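Workshop notebook - Condorari rental villa, changeover and fit-out work
June, entry opened 8:40

Condition on arrival. The previous party departed before the agreed time and returned both key sets to the lockbox. The lower bedroom shutters were left unlatched and one hinge pin has worked upward again. The pin was tapped down and the hinge greased. If it rises a third time the hinge is to be replaced, and a matching pair should be ordered from Gornby so that the left and right leaves agree in color.

Water. The meter read 1595 at the start of the work. The supply to the upper bathroom was shut off at the landing valve, and the valve itself is stiff. The shower mixer was opened, the cartridge removed and soaked in vinegar for the morning, and the seat wiped clean. Flow at the hand shower is better than it was in the spring, though the lower bathroom remains the stronger of the two. Guests have remarked on this difference in three separate comment cards, and the listing text should not promise equal pressure until the pump is reviewed.

Beds. The twin frames in the garden room were joined for the coming couple, using the long strap and the foam wedge. The strap buckle must face the wall side. The slatted base on the right-hand frame has one cracked slat, fourth from the head, which was turned over as a temporary measure - it will carry a person but should not be relied on through the high season. A replacement slat is to be cut from the lengths stored under the stairs.
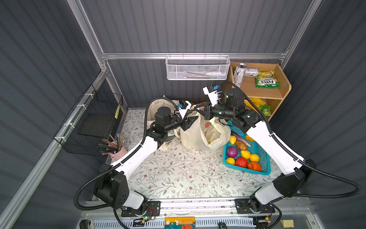
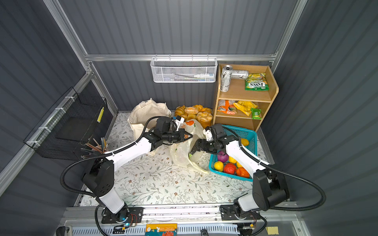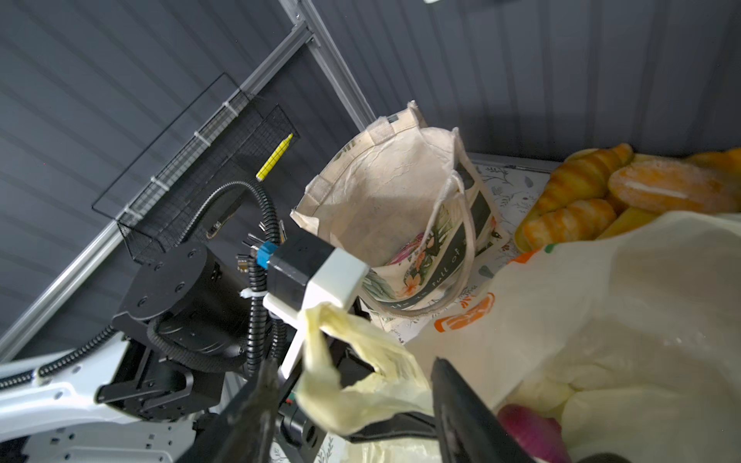
Linen for the terrace dining table was reviewed next, the present cloth having faded along the fold lines. Nautiyal supplied two samples, one plain sand and one striped, and both shrank slightly after a warm wash. The plain sample kept its shape better, but it shows sunscreen marks at once. A printed cloth of gray leaves and small brown flowers on white, as in the second picture, would hide such marks more readily and would suit the terrace chairs. Nautiyal should be asked whether a similar print is held in the longer size, with a wipeable finish if possible. The table seats eight with the leaf in, and the cloth must hang clear of the bench at the wall end.

Kitchen. The inventory was checked against the card inside the pantry door. Two side plates and one bread knife are missing. The kettle lid no longer stays closed and the kettle has been withdrawn. Replacement items from Biser came to 549 in total, delivery included, and the receipt is in the blue folder. The card has been corrected in pencil and should be retyped before the next party arrives.

Welcome tray. The present tray holds coffee, tea, sugar, long-life milk and a jar of local jam. Returning guests have asked for fresh bread on the first morning. The bakery will deliver to the gate if the order is placed by 5:00 in the afternoon of the day before. The house account stands at 722 and can bear this for the season. The tray should be set on the kitchen counter, out of direct sun.

Pool. The skimmer basket was cleared and the water tested at 2:15. Chlorine was low and alkalinity within range. The pump timer had drifted and was reset. The depth marker at the steps is peeling and must be replaced before a family with young children is admitted. The gate latch closes by itself from a half-open position but not from a narrow gap, and the spring needs one more turn.

Outstanding:
Upper bathroom landing valve - obtain a price for replacement.
Cracked slat, garden room - cut and fit.
Pool depth marker - order and fix.
House information folder - remove the old ferry times and add the new parking rule. Over 100 copies of the old sheet remain in the office and may be used as scrap.
Lockbox code - change after each departure, and enter the new code in the office register only.

Upper bathroom supply restored at 4:30. No drip at the mixer after ten minutes. Landing window left on the first notch.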